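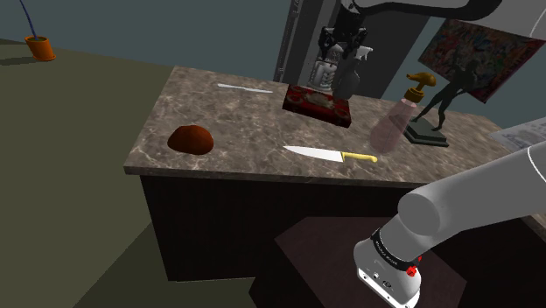

5.2 Board surface and card reading time. Digital card games usually place their cards on a drawn or rendered board, and players read small numbers on those cards many times in a match. In Stullima, the game used in this study, each unit card shows an attack value at the lower left and a health value at the lower right, both printed directly over the card art. Early players told us that the values were harder to read on some boards than on others, even though the cards were the same. The boards they complained about all had mixed mid-tones with light streaks. The stone countertop in Figure 2 has a pattern of this type: mottled brown, taupe and gray, with pale veining. A white numeral near a pale vein has less contrast at its outer edge than the same numeral over the nearly black cabinet base below the counter. We refer to the first type as a veined board and to the second as a plain dark board.

Figure 2. Rendered surfaces: veined stone pattern and plain, nearly black sides.

We tested both board types with 151 players recruited through the Stullima message board. Each player completed 5 practice matches against the computer opponent and then 2 scored matches, one on each board type. The order was switched for every other player. Decks were fixed. All players used the Brallero starter deck, which contains no cards that change the board or hide a value, and the opponent always played the Cardoso deck.

Reading time was measured from the moment a new enemy card came to rest until the player selected a card or ended the turn. This includes thinking time as well as reading time, and the two cannot be separated with our method. We left out turns in which the player had only one legal move.

Of the players tested, 78 had a shorter median time on the plain dark board. The remainder were faster on the veined board or showed no difference. This is close to an even split, and we do not treat it as evidence that the veined board slows play. Errors gave a similar result. Attacks into a unit with more health than the player could remove were rare on both boards and were spread across many players.

The complaints may come from a part of the game we did not test. In the Udano expansion, damaged units show their health in red, and most of the reports named Udano cards. The starter deck has few units that survive a hit, so red values seldom appeared in our matches. A later test should use a deck with high-health units and record the color of each value on screen.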